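Setting up a simulated bathroom for a bench arm

Part 2 of the Lacson build notes

Part 1 covered the arm itself, the gripper and the power supply. This part covers the simulated room we use to test motions before they go anywhere near the real arm in the Plostau workshop. You will need a working simulator with a physics engine, a model file for your arm, and an afternoon.

1. Fix the units first

Set the simulator to metres and kilograms before importing anything. Most free household models are drawn in centimetres or inches, and a toilet that arrives a hundred times too large will push the arm through the wall on the first physics step. Measure one known edge after each import and correct the scale on the model, not on the room.

2. Build the room

Two walls and a floor are enough. Leave out the ceiling and the door. Put a grid texture, such as tiles, on the walls. The grout lines give you a quick check on the viewpoint: if the lines look bent, the field of view is set too wide.

3. Place the table and arm

Use a plain square table and fix it to the floor. Fix the arm base to the table top with a rigid joint. Do not rely on gravity and friction to hold it, as the base will creep during fast moves.

Set the table so that the wrist can reach past the far side of the toilet tank without the elbow locking straight. In our room this meant moving the table 235 mm closer than the first drawing showed. Doaa Ait Brahim wrote a short reach script for this, and it is in the Cumunska folder with the other tools.

4. Add the fixtures

Import the toilet as a static body. Keep two meshes for it: a detailed one for display and a simple one for collisions. Our first collision mesh had 444 faces and slowed every run. The present one has 73 and behaves the same as far as the gripper is concerned.

Leave the lid closed for now. A hinged lid needs its own joint, limits and damping, and will be dealt with in Part 3.

5. Add loose objects

Start with small, simple shapes: a bowl, a disc, something long and thin. Give each a mass and a friction value. Spawn them slightly above the surface and let them settle for 2 seconds before the arm is allowed to move. If an object jitters or sinks, its collision shape is overlapping another one — raise the spawn height and try again.

Thin sticks are the worst offenders. Rommel Agbayani replaced ours with capsules, and most of the trouble stopped.

6. Check the gripper pose

Send the arm to a point above the back of the lid with the fingers pointing straight down and partly open. Pause the physics and look from the table side. Check the following:

Clearance between the wrist housing and the tank.
Clearance between the upper link and anything on top of the tank.
The cable path along the upper link.
The position of each loose object relative to the fingers.

If the pose is clear, save it as the home pose for this room. The Gondholm controller reads it by name, so avoid spaces. 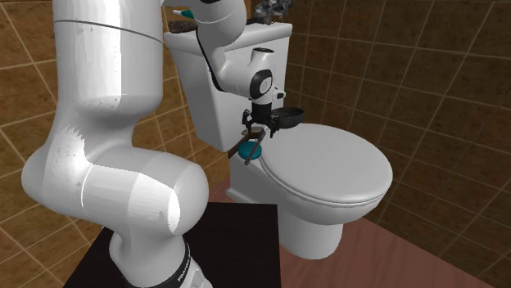
Simulated bathroom: gripper above the back of the closed lid, viewed across the table.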